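Plotell Opens Boot Tray Season Early, Before the Mud Does

Household goods maker Plotell will put its Gralov boot tray on sale in December, after what the company calls a thorough review of other people's hallways.

The Gralov is a black molded tray with a raised rim, intended for the kind of footwear that brings half the yard in with it. Plotell has made a first run of 2000, and will sell them singly or in packs of 3.

"We looked at wall-mounted and folding designs, and one that needed its own instructions," said Urho Koskela, head of product. "Then we made a tray – people seemed relieved."

The design passed through six versions, most of them arguments over the height of the rim. Rehema Kombo, who runs the Romau showroom, argued for higher and won.

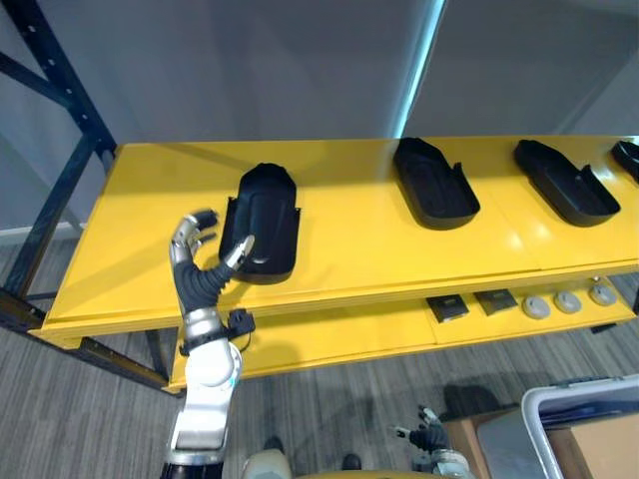

Black molded trays on a yellow two-tier shelf unit.

Retailers can order samples from Musyoka Laizer in the trade office, quoting reference 3824. The office closes at 4 p.m. and visitors are asked to wipe their feet.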